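Robots in a kitchen, and me in the way

So on Tuesday I finally got to the open day at Hollida, the place out past the rail yard that everybody at work keeps bringing up. I'd signed up back in the spring and then completely forgot, so the reminder email was a nice surprise (less nice was the parking, bring quarters).

If you haven't heard of them, Hollida works on home robots. Small chores, mostly. Putting dishes away, clearing a counter, moving a thing from here to there without smashing it. There were 19 of us on the tour and they split us up right at the door. I ended up in the group with Mihret Habte, who writes the task lists the robots get run through, and I could have listened to her all day! She told us she used to plan menus for a hospital and that it's pretty much the same job, except the robot doesn't send the soup back.

We started upstairs with slides, and I will be kind and skip the slides. Then we went down to the kitchens. They have 4 of them, built out like regular apartment kitchens, and they're stocked with normal groceries and normal clutter. I was expecting a lab with bare steel tables, and instead I was standing there thinking, huh, these people have nicer tile than I do.
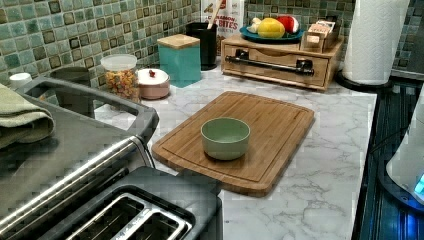

The task that afternoon was all about one bowl. Pick it up, put it down where you were told, leave everything else alone. I know how that sounds. I thought the same thing, and then Mihret asked us to think about how many ways there are to grab a bowl, and how many of them end with your thumb in the soup. Rim or side? How hard do you squeeze? What do you do when there's a toaster in the way? She said the clutter stays out on purpose, and they shuffle it between rounds so the robot can't just learn one kitchen by heart.

We watched three tries. The first two went fine, slow but fine, and on the third one it stopped in midair for so long that a kid behind me whispered "is it thinking?" and the whole group cracked up. Darnell Nguyen-Tran, who was running the controls, said it had lost track of the rim and was looking for it again. It did get there in the end, and yes, we clapped. For a bowl!

I asked Darnell when I could have one at home and he gave me the look my dentist gives me when I say I floss. Years, was the answer. Drawers are still hard, he said, and anything soft is worse, so don't hold your breath for the laundry.

They finished with coffee and those little almond cookies in the lobby, and I took two for the drive. The next open day is in July and the sign-up sheet was already filling when I left. I put my sister's name down, so Sis, if you're reading this, you're going.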